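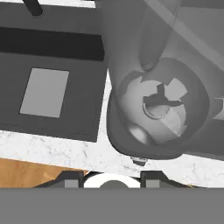
The February Closet Report: Boots, Sweaters and One Very Good Coat

Hi friends! It's Fri 7 February, my coffee is on its second trip through the microwave, and I have been up since before the sun looking at markdowns so you can look at them in your pajamas. This is my favorite stretch of the year for buying clothes. The stores want the winter stuff gone, the spring stuff is already crowding the front pages, and anything wool is suddenly a whole lot cheaper than it was when we were all shopping for other people.

Let's start with the coat, as I've had so many emails about it. Yes, the long camel one from Hellum finally got marked down! It's $218 now, and I paid full price back in August like a person with no self-control. I've worn it almost every day since it got cold and I'd still tell you to get it. It runs big through the shoulders. I'm usually a medium and took the small, and I can still get a chunky sweater under it (not my chunkiest, but a decent one). The navy is the same price and there were more sizes left in it this morning. The belt loops are set a bit high for me, so I took the belt off and wear it open. If you're long in the torso you'll probably want to try it both ways before you decide.

Ranbridge has moved nearly all of its sweaters into the sale section, and then buried the sale section at the very bottom of the menu, so keep scrolling. The crewneck with the rolled hem is the one I'd go for first. I have it in oatmeal and in a green that looks kind of muddy online and is so pretty in person. Wash it cold, lay it flat, and please don't hang it up! I did that with the oatmeal one and now it has little shoulder bumps that I have to steam out every single time. The turtleneck is softer but it pilled on me under the arms after a few wears, so I'm skipping it this year even at the lower price.

If you sign up for their emails you get another $10 off your first order, and it did stack with the sale price when I tried it. You can always unsubscribe later. I won't tell.

Now, boots. I went back and forth on the Voß ankle boots for weeks and finally ordered the black pair with the low block heel. They are stiff! I wore them around the house with thick socks for three evenings before I took them anywhere, and my heels were still a little mad at me on day one. By the end of the week they felt great, and the zipper is on the inside where it doesn't catch on my jeans. Half sizes are disappearing, so if you're between sizes I'd go up and add an insole. The brown suede is marked down too, but sale suede is final sale and I'm too clumsy with salad dressing to risk it.

Onach is the one I'm a little grumpy about. Their banner says everything is on sale, and then you click through and half of the new arrivals aren't included. The leggings are, and they're good leggings (high waist, real pockets, not see-through when you bend over, I checked in the hall mirror). The matching zip-up is full price and will probably stay that way. I'd wait on it. They almost always do something with their basics before spring break, and I'll let you know if I see it drop.

A couple of housekeeping things. Quite a few of you asked how I keep my returns straight, and the answer is a shoebox by the front door. Receipt goes in the box, tags stay on until I've tried the thing with at least two outfits I already own, and if it hasn't been worn in a week it goes back. I don't always stick to it. There's a pair of wide-leg pants in there right now that I keep pretending I'm going to hem.

Also, check the return window before you order anything this month, especially if you're buying ahead for a trip. Sale items often get a shorter one, and it can start on the day you order instead of the day the box shows up. I got burned on a swimsuit that way and I'm still annoyed.

Next time I'll get into rain jackets and the great white sneaker question, so hit reply and tell me which sneakers you've loved and which ones fell apart on you. And if you grab the coat, tell me which color you picked!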